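Trodance Notebook Home | Entries | Parts | Faults | Log in

This site uses cookies to keep you signed in. OK

Fri 2 October, Nosipho Kruger

Jaw fault on the hand-held gripper again. Closing command goes through, jaws come together on cloth, then the release lags by almost 2 seconds. Same behavior on thick and thin fabric. Logged as fault 346.

Swapped the Cruickshank cable for the spare. No change. Bench test without cloth, 200 cycles: no lag at all, so it only happens under load. Went back to garment folding to get it on record.

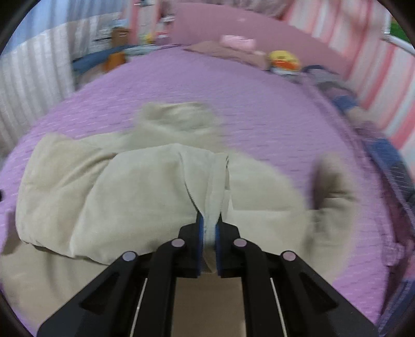 Fault 346, cream garment on the bed, jaws nearly closed on the fabric.

Pulled the blue pads afterward. Left one has a shiny patch near the tip and feels tacky. Cleaned both with alcohol and refitted. Lag is shorter but still there, so the pads are part of it at most.

Safety note: fingers stay out of the linkage until this is closed. I got pinched reaching in to free a sleeve. No injury. Power off first, then pull the cloth.

Still to do: check the return spring, ask Ullenent for a new pad set, rerun the bench test with a cloth strip in the jaws.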